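Teaching a pair of arms to tidy a desk

November 2024

Anwara Patwary wants me to try it before we talk. She hands me the two controllers, shows me which trigger closes the gripper, and stands back with her arms folded, grinning. I spend several minutes trying to get hold of one small block. I nudge it, I lose it, I press the wrong trigger. "You're doing what everyone does," she says. "You're driving the arm. After a week you stop driving it and just reach."

Patwary runs the demonstration side of Gazi, the desk-tidying project at Plevgate. Her job is to show a simulated two-armed robot how to do small household and office chores, over and over, with her own hands. Each session is recorded, and the recordings are what the learning software studies. She came to it from theater puppetry, and she talks about it with the same delight she must have had for that.

"With a puppet you learn that the audience reads the pause before a movement," she says. "The model reads it too! If I stop for a second above the compartment because I'm thinking about lunch, it learns to stop there. So I have to mean everything I do."

The chore this season is the desk organizer. It sounds like the dullest task in the world, and she will happily argue with you about that for an hour. The compartments are different depths, the insides are black, and the walls between them are thin enough that a gripper can catch one on the way down.

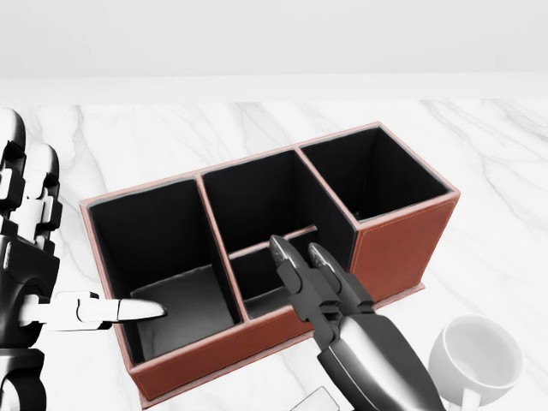
The right gripper at the middle compartment of the organizer, with the thumb of the left hand at the compartment beside it.

The two arms in Gazi don't match. The right one ends in a gripper with two fingers, the left one in a jointed hand, and the person giving the demonstration has to think differently on each side. Patwary was against this at first.

"I complained for all of August. I said, give me two grippers or give me two hands, please, I only have one brain. And then I noticed I was using them the way I use my own. I'm right-handed. My left hand mostly steadies things and waits around. Once I let the left one wait around, my demonstrations got a lot better."

She keeps a notebook of what she calls spoiled takes, and she reads me a few. "Came in too steep." "Sneezed." "Good, but I wouldn't want it copied." That last one interests me, and she lights up when I ask.

"Oh, that's the whole job. You can put the thing in the right place and still have shown it badly. Maybe I scraped along a wall and got lucky. If I keep that take, I'm telling the robot that scraping is fine." Of the first 300 demonstrations she recorded for the organizer, she kept 67. Her colleagues thought she was being fussy. She still thinks she was being generous.

The software that carries her movements over to the simulated arms is called Heneletti, and it was written in-house. Early versions copied her hands too faithfully, tremor and all. The current one smooths them a little, and how much is still a matter of debate in the office. Patwary likes it low. "I want to feel the thing. If it's too smooth, I can't tell whether I'm being careful or the software is being careful for me."
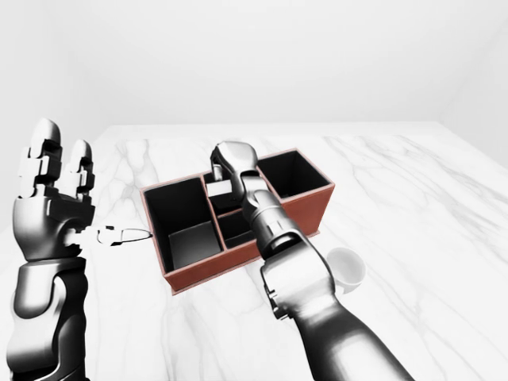
Why show the robot by hand when you could write out the steps in code?
Because a person makes hundreds of tiny corrections in a task like this without noticing them, and it is very hard to write down something you don't notice. A demonstration records those corrections along with everything else.

Patwary says she tried the other way once, on an older project named Dornano, where she and a programmer sat down to describe in words how to put a lid on a jar. They filled 2 whiteboards and the lid still went on crooked. She laughs so hard telling me this that she has to put her coffee down.

The plan now is to reach 2,000 kept demonstrations, with more people giving them. She has been training the newcomers herself, and she is surprised by how much their styles vary. One of them swings in from the side every time. Another lines up directly overhead and comes straight down, very slow, very tidy.

"I used to correct that," she says. "Now I want both. A robot that has only ever watched me will only know my habits, and some of my habits are terrible."

Before I leave she gives me the controllers again. I get hold of the block on my second try, carry it across, and clip the edge of the organizer on the way in. Patwary claps anyway. Then she writes something in the notebook, and she won't let me see what it is.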